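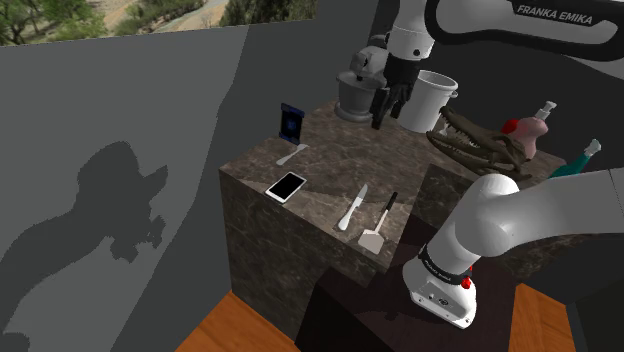

The simulated kitchen at Laizer, with the arm over the counter. Crocodile skull at the back, beside the pot.

Posted in: List archive > Kitchen & Household Robots > Visits and Demos

Jun 29, 2022

Hello all,

Guido asked for a report from those of us who made it to the Laizer open day in Drinuvdale, and since he asked the whole list and the whole list went quiet, you get mine. His message first, for those who delete as they go:

> From: Guido Rinaldi
> Did anybody get to Laizer in the end? I had a seat in Annick's car and
> a fever, and the fever won. I'd like to know:
> was there any real hardware running, or was it all screens? And is the
> kitchen demo worth pestering them about for our September meeting?
> I have to give Bavus a yes or no on the room soon and I would
> rather not book it for a slide show.
> Guido

Screens, Guido. Mostly screens. Two rooms of them, with a corridor between where the coffee was. I went in feeling superior about this and came out a bit less so, which is annoying after a drive of that length.

The kitchen demo is called Ereck and it is run by Luuk Groen, who has the calm of a man who has watched a gripper miss a spoon many, many times. You stand in front of a big monitor, he loads a counter, and the simulated arm (a Franka, lettering and all) tries to do whatever is on the task card. The still at the top is one of the layouts he loaded. A stand mixer and a pot I expected. I asked about the crocodile skull and he said, "It's in the object set." I asked who put it in the object set and he said it was in there when he started. So that's the state of the literature.

His serious point was that the arm shouldn't get to practice only on tidy kitchens. The counter gets reshuffled for each try, from a library of 1664 objects, and the pieces land where they land. In that layout the spatula had its head out over the front edge, and there was a phone lying near the edge too, which is a fair portrait of my house. He also changes the counter surface and whatever is behind it, hence the fake marble with trees off in the back. I thought the trees were a bug. They are on purpose.

We watched 40 tries on the spoon task while I was standing there. It got 30. Luuk put the tally up on the wall himself and didn't round it, for which I liked him. The misses were more fun than the hits. The best one came down beside the spoon with great dignity, closed on air, and carried the air carefully over to the pot. A small boy in front of me applauded. The butter knife was worse, apparently, but we didn't get a count on that because somebody's aunt wanted to know if it could do dishes, and that took up the rest of the slot. (It can't do dishes. There's no water in there. She was not satisfied.)

As for real hardware: there was an arm in the second room, bolted to a bench, behind tape. It was on for the morning session and I came for the afternoon one. Annick saw it move and says it picked up a sponge. Adelmo was standing next to her and says it pushed a sponge. I leave that to the two of them, preferably off list.

Things I wrote on the back of the program, in case they help:

The task cards are plain English and they let visitors write their own. Mine was "put the spoon in the pot." The person after me wrote "make breakfast" and was asked to try again.

Luuk can run the whole thing from one desktop machine and a projector. He offered this without being asked. So for September we would need a table, a wall and an outlet, and Bavus has all three, although the outlet is the one behind the piano.

He would want an hour and a half, and he'd like people to bring questions about grasping. I told him we were that kind of crowd. Please try to be.

Parking is terrible. Use the lot by the old mill and walk up.

So my vote, Guido, is yes, book it, but bill it as a simulation night and put the word in the title. If we write "robot demo" on the flyer we'll have a repeat of the year with the vacuum cleaner, and I am not standing at the door again giving people their two dollars back.

I have Luuk's address and will write to him once you've confirmed the room. If anyone else was there in the morning and has an opinion on the sponge, see above.

Burgi Lüthi

P.S. Adelmo, you left your umbrella in Annick's car. She has asked me to say it's dripping on the dog's blanket.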